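# Why do solids melt?

Everything is made of tiny particles. In a solid, the particles are packed close together and held in place by forces between them. They can't swap places, but they do shake a little all the time.
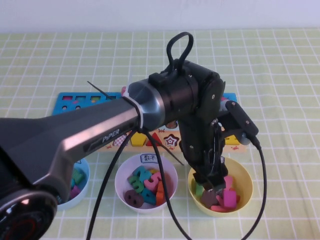 *Page last changed: 27 March 2023*

When you heat a solid, its particles shake harder. At a certain temperature they shake so hard that they break out of their places and start to slide past each other. The solid has become a liquid. This temperature is called the **melting point**.

Each pure substance has its own melting point. Ice melts at 32 degrees Fahrenheit. Iron has to get much hotter, well over 1,000 degrees.

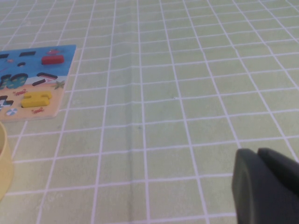

Wood does not melt when you heat it in air. It chars and burns, and the ash and smoke are new substances. You can't cool them to get the wood back. Melted ice is still water, and it will freeze again in the freezer.

**Word to know:** *Freezing* is when a liquid turns into a solid.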